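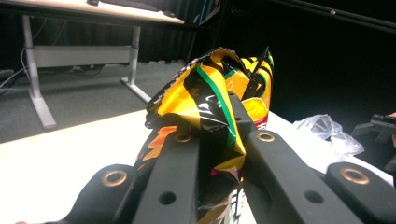
Shop > Kitchen & Pantry > Storage > Clips and Sealers

Justar Bag Sealer, handheld, corded

Seals the bag back up after you open it. Chips, coffee, frozen peas, dog treats, whatever. Press down, slide, done. We've had this on the shelf at the Oosthuizen store since before we had a website and it still outsells the fancy ones.

Back in stock as of December. Gray or cream. If you ordered cream and got gray, email Ntombi, she has the list.

What you get

Sealer with 4 ft cord
Spare heating strip (taped inside the lid of the box, people throw it out, please look)
Hanging hook, screws not included
Instruction sheet, the small print is very small. Bigger version below.

Works on

Chip and pretzel bags, the shiny lined kind
Coffee bags, if you flatten the valve side away from the seal
Cereal liners. Most of them. The waxy paper ones no
Freezer bags
Bread bags, lowest setting, go fast

Does not work on

Paper. Foil with no plastic lining. Netting. Anything with a zipper already on it, just use the zipper.
Thick pet food sacks, the 20 lb ones. Tshepo tried it on three different brands for us and the seal popped every time he moved the bag. Get the Clumamia roll clip for those, it's on the next page.

How to use it

Plug in, wait for the green light. Takes a minute or so from cold.
Push the air out of the bag. Wipe crumbs and salt off the inside top edge, a dry finger is fine. Salt is what ruins most seals.
Lay the edge flat on the counter, or hold it tight between two hands if you have a helper.
Clamp and slide left to right. Slow and even. Count of 4 for a normal chip bag.
Let it sit before you tug on it.

If the plastic shrivels up you're too hot or too slow. If it peels open, too cold or too fast. Practice on an empty bag first, everybody wrecks one.

Settings

1 bread bags, thin produce bags
2 freezer bags, cereal liners
3 chips, snacks
4 coffee, heavier stuff
5 only for the thick vacuum type bags. Don't leave it on 5, the strip wears out quicker

Care

Unplug, let it cool all the way. Dry cloth on the strip. No water, no steel wool, no oven cleaner (we had one come back like that). Melted plastic on the strip comes off with a wooden stick while it's still a little warm. New strips are in Parts, sold in pairs.

Compared to the Ulanmont

We get asked this a lot. The Ulanmont is battery, lighter, nicer to look at. Good for a camper or a desk drawer. It does a narrower seal and it slows down when the batteries get low, which you don't notice until the bag opens in the cupboard. For a kitchen where you seal something every day get the Justar. For once a week get the Ulanmont or honestly a clothespin.

What customers wrote

"Bought for my mom, she has arthritis and the slide kind is easier for her than clips. Wish the cord was longer." Maja Tokarz

"Seals fine. Light is hard to see in a bright kitchen." Cayetano Cifuentes

"On my second one, dropped the first in the sink. My fault. I do all the kids snack bags on a big afternoon and theyre still crunchy at the end of the week." Armelle Lacroix

Shipping and returns

Goes out next working day if you order before noon. Returns within 30 days, used is OK as long as it's clean. Strips can't be returned once theyre out of the packet. Shops and schools wanting a case, ask for the trade sheet, we only have 400 left of the gray untill the next shipment and cream is less than that.

Questions to the store, we pick up until 5.

Get our newsletter: new stock, recipes and the odd discount code. Enter your email to sign up. You can unsubscribe at any time.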